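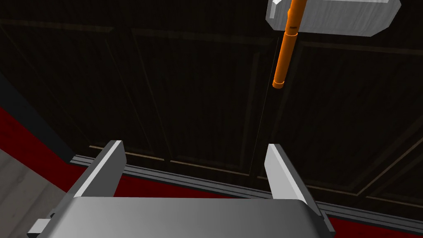

Simulated two-finger gripper, open, with a hammer-shaped object above it.

The Promarbridge Grasp Rules are a set of good-practice guidelines for testing robot grippers in computer simulation. They were drafted by Ruth Ackroyd and Bradley Dunmore and first issued by Weltell as a document of 8 sections.

Under the rules, a tester must record the starting position of the gripper and the object before each trial. Failed trials must be reported along with successful ones. Section 2 covers hand tools. A later edition added limits on closing force.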